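Kiltley Small Business Credit Circle
Minutes of the June meeting
Upstairs room, Usman House

Meeting opened at 6:30 p.m. with Tanko Onyeka in the chair. A full room, which was great to see on a warm evening, and a warm welcome to the four new member firms who came along for the first time. The sign-in sheet is with the secretary if you need a copy for your records.

1. Minutes of the May meeting

Accepted with one change. Under the item on late payment, "net 60" should read "net 45." Thanks to the sharp-eyed member who caught it.

2. Matters arising

The letter to the county clerk about online lien searches went out the week after the last meeting. No reply yet. Secretary to follow up by phone.

The shared folder has been cleaned up and the old forms are gone. If you have saved a copy of the trade reference form with the green header, please throw it away and download the new one. The green one still asks for a fax number!

Two members had asked if we could get the wording of the personal guarantee template looked over. It has been looked over, the lawyer made a few small changes, and the new wording is in the folder under "Templates, current."

3. Trade reference exchange

This took up most of the evening and the discussion was terrific. For the new members, a short recap: the exchange is our own pooled list of how customers pay. Each member sends in payment records once a month and can then look up any business on the list before giving it credit. We started it with a spreadsheet and a lot of goodwill, and it has grown into something people really use.

The list now holds 1877 business records, up from 675 when we moved it onto Pondaver. Applause for everyone who keeps sending in their numbers on time, and especially for the members who went back through old paper ledgers over the winter to fill in the gaps. Those older records have been gold. A restaurant supplier in the group told us she looked up a new customer, saw a three-year history of paying within terms, and opened the account the same afternoon. Before the exchange she would have waited on three phone calls and a bank letter.

Tanko went through how lookups have been going. Members ran 288 lookups last month. The busiest time is first thing in the morning, and the most common search is by phone number, which surprised several of us who had always searched by name. A good tip came out of this: if a name search brings up nothing, try the phone number and then the street address before giving up. Businesses change their names a lot more often than they change their phones.

There was a long and lively talk about duplicates. The same company can show up under its legal name, its trading name and whatever the member's bookkeeper typed in a hurry. One landscaping company is on the list five different ways. Members agreed that we want one record per business with all the names attached to it, and that the legal name from the state register should be the main one. Where a business is a sole owner with no registered name, use the owner's last name and the town.

A member asked what happens if a business on the list thinks its record is wrong. At present they have to ask the member who sent in the information, and they may not know who that was. The feeling in the room was strong that this should be easier. Agreed that there will be a single email address for questions, that every question gets an answer within ten working days, and that a record under question is marked as such while it is being checked. Wording for the website to be drafted and sent around before the next meeting.

Reminder to all: the list shows payment facts only. Date due, date paid, amount band. No comments, no opinions, no "watch out for this guy." Two comments were found in the notes field this month and taken out. The notes field itself will be switched off.

4. Choice of matching tool

We have been trying out two services to help with the duplicates. Both were given the same batch of 300 records, picked from all over the list and including some of our messiest ones.

Jonditz was quick and very easy to set up. It found most of the plain spelling differences (Bros. and Brothers, Co. and Company) and showed the possible matches side by side so that a person could say yes or no. It was weaker on businesses that had moved. The members who tested it liked the screen a lot and said they could teach it to someone in ten minutes.

Pondaver's own add-on was slower, and the setup took a whole evening and a call to their help desk, who were patient and very good. Once it was going it did better on moved addresses and on businesses with more than one location. It also keeps a log of every merge and lets you undo one, and several people felt that should be a must for us. A wrong merge could pin one company's late payments on another, and we would want to put that right fast.

Discussion was evenly split for a while. Price is close enough that it did not decide anything. The undo log won people over in the end.

Agreed: go with the Pondaver add-on for a six-month trial, starting with the records under the letters A to F. Two people to check every merge during the trial. Report back each month.
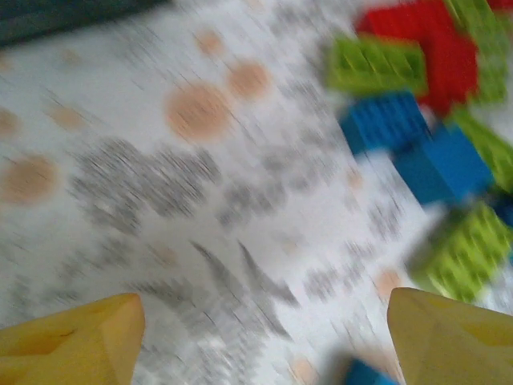
Several members offered to be checkers and we now have enough to cover the whole trial, with pairs taking a month each. The pairing list will go out by email. If you are down for a month when you will be away, please swap with someone directly and let the secretary know.

It was also agreed to tell Jonditz of our decision promptly and thank them for the long free trial. Their people answered every question we sent and we would be happy to look at them again next year.

5. Sending in records

The cutoff stays at the tenth of the month. Files that come in after that will go into the next month's update. Please use the current column order: business name, other names, address, phone, date due, date paid, amount band. Dates should have the month first and a four-digit year. If your accounting program puts them out another way, Tanko has offered to sit down with you and set up an export that does it right, and having had this help myself I can recommend it!

A question was asked about cash customers. They do not go on the list. Only accounts where credit was given.

6. Fall workshop

Plans are coming along nicely. The subject is reading a customer's financial statements, pitched at owners who do their own books. The first half will be a walk through a balance sheet and the second half will be practice in small groups. Members who came to last year's session on setting credit limits said they would have liked more time for practice, so the talk is being kept short.

Usman House is booked. Coffee and sandwiches as before. Members may each bring one guest at no charge, and staff who handle accounts are very welcome. Suggestions for practice material should go to the secretary by the end of the month, with all names removed.

7. Any other business

A member asked if neighboring towns could join the exchange. Lots of interest in this. It was felt best to finish the duplicates work first and take it up again in the new year.

The hardware store is looking for a used check scanner in working order. Please get in touch with them directly.

Thanks to the member who brought the lemon cake.

8. Actions

Secretary: phone the county clerk; send out the checker pairing list; write to Jonditz; set up the email address for record questions.
Tanko Onyeka: sign the Pondaver trial agreement; switch off the notes field; help with exports as asked.
All members: send in records by the tenth in the current column order; delete the old green form.

Next meeting in July, same room, 6:30 p.m. Please note that the side door will be in use and the bell for upstairs is the lower one.

Meeting closed at 8:40 p.m.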